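Ticket 1277: Zundden pantry labels print blank after sleep
Opened September 15, 2018

Hello again, and thank you for being so patient with my long messages! My label maker works beautifully first thing, then I stop for coffee, and when I come back every label comes out blank. I have tried new tape, a different outlet and the reset in the Borkitano guide (twice, holding the button for 10 seconds), and it still does it. 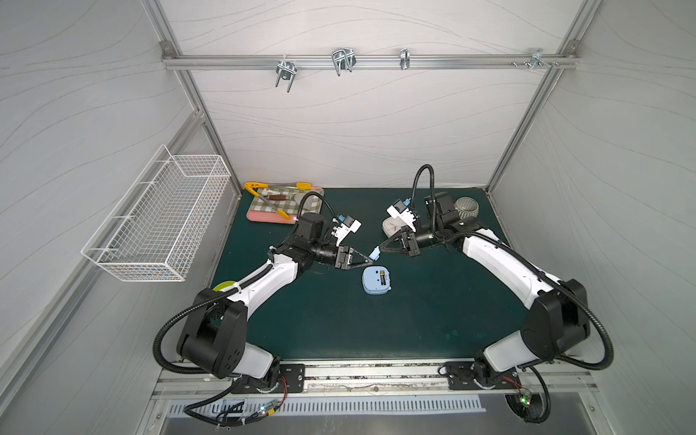

Blank labels started once I changed the sleep setting in January, so I have put it back to "never" for now. I'd love to get this sorted, as I want every tool in the kitchen marked, right down to the little things. A pale blue timer with a yellow-and-black strip is so much easier to spot than a plain one! Please tell me if there is newer software I should load.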